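# Chapter 4: Reading a League Table

I got hooked on league tables before I ever cared much about the matches. When I was a kid my uncle kept the standings for the Hemcombe league in a green notebook, and I'd sit there on Sunday evenings copying out the columns and thinking I had discovered a secret language. (I hadn't. It was goal difference.) So forgive me if I get a little carried away in this chapter, because I think the table is the most fun thing in soccer that doesn't involve a ball!

Let's start with a season I know well. Riedl won the first five games and sat on top until April, and everybody in town talked as if the title was already in the cabinet. Gitberg, meanwhile, had dropped to sixth by winter and looked finished. Now go to the final standings in Appendix B and look at the goals column. Gitberg scored 60, Riedl scored 47, and I bet you can guess which of them finished higher.

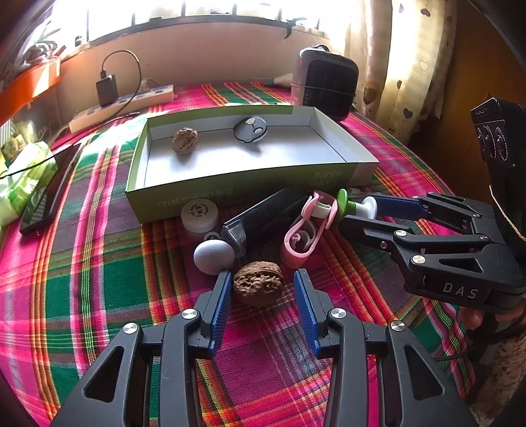 What went wrong for Riedl? I've argued this one over many a late coffee with Siebe De Bruijn, who coached in the same league and has very firm opinions about it. He blames the fixture list. Riedl played most of the weak sides early, so those first weeks made them look stronger than they were, and then Drernero and Gitberg came along back to back. I blame the defense, which leaked late goals all spring. We're probably both right, though I'd never tell him so.

You'll need four terms before we go on:

- **Points:** three for a win, one for a draw, none for a loss.
- **Goal difference:** goals scored minus goals let in.
- **Games in hand:** matches a team still has to play that its rivals have already played.
- **Form:** the results of the last five or six matches, usually shown as a row of letters such as W, D, L.

Games in hand are where most new readers get fooled. A team three points back with a game in hand is *possibly* level, and that's all you can say. They still have to go out and win it, sometimes away, in the rain, in front of 1,160 people who would love to see them lose.

Keep a pencil close for the next part. We're going to build a table from scratch using raw results, one round at a time, and it's fine if your first try doesn't add up (mine never does).
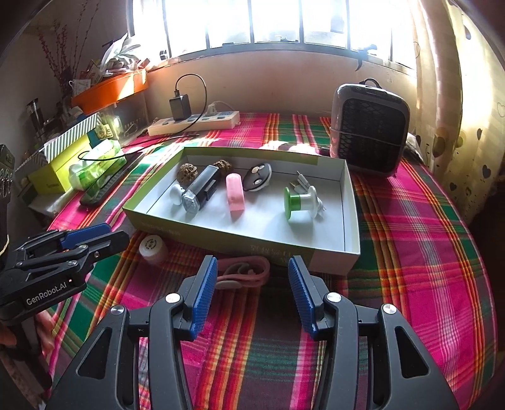

## 4.1 From Results to Standings

Take a blank sheet and write the team names down the left side. Leave room for eight columns: played, won, drawn, lost, goals for, goals against, goal difference and points. Then open the results list for round one and fill in two rows for every match, one for each side.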